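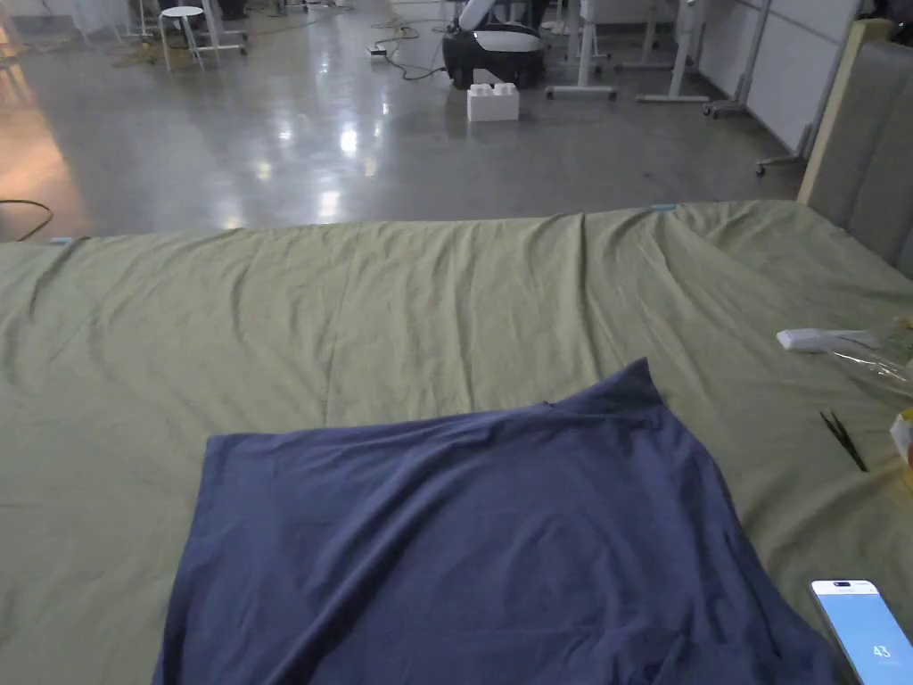

Call for student demonstrators: Falcão cloth-folding project, November round

Need people. Soon. The Falcão group (robotics elective, second-year and up, but keep reading if you're not in it) is short on hands for the next round of folding sessions.

What it is

We teach a two-arm robot to handle clothes. T-shirts mostly, other soft stuff too. You show it how, over and over, we record, the model trains on what you did. Then it tries and we find out which of your habits it picked up. Last term it learned to pat the shirt twice at the end. That was Washington.

The goal for this round is 1742 clean demos in the set. We have 454. So yes, hurried.

What you'd do

Lay a shirt out on the green cloth, flat but not perfect. Creases are fine, we want creases
Run the fold, both sleeves in, then bottom to top
Mess it up again, go again
Keep time on a phone so the takes stay even in length
Mark bad takes as bad. Please. Do not rescue a bad take halfway through, the model learns the rescue
Write down anything odd in the session log, one line is enough

Sessions are 4 hours with breaks. Morning slot starts 8:30, afternoon slot at 1:30. Pick one and stick with it for the round if you can, swapping makes a mess of the schedule and Neusa has to redo it by hand.

Who we want

Patient people. You will fold the same navy shirt until you dream about it
Steady hands, either hand dominant. Left-handers very welcome, we have almost no left-handed data
No coding needed for demonstrators. If you do want to code, say so, Kelly needs one more person on the Griltix side (data cleaning, Python, some video)
Closed shoes, hair tied back, no dangling bracelets or long necklaces
Design and textile students: we'd love at least a couple of you, you know fabric better than we do

What you get

Course credit if you're enrolled in the elective, ask before you sign up as the form is diferent. Everyone else gets a stipend, paid at the end of the round. Your name in the project report and on the poster. Also a spot on the team going to the Hadeck student challenge if you want it. Team list goes in after the round, folding is one of the tasks, and people who have done sessions get picked first.

Training

One short session with Marlene Bragança before you start. Covers the emergency stop, how to hold the controls, what counts as a clean fold. Everybody does it, even if you did the spring round, becuase the controls changed.

House rules

Leave the cloth taped down. Small tools and bags back in the drawer when you finish. Watch the cables on the floor. No food at the table, coffee in the hallway.

How to apply

Send Neusa Prado a message through the class page. Subject line: FALCAO FOLDING. Put in:

Name and year
Slot, morning or afternoon
Left or right handed
Demonstrator, data, or both
Any robot experience (none is fine)

No resume, no cover letter. Places fill in the order messages come in. Questions about credit go to Wagner Magalhães, not to Neusa.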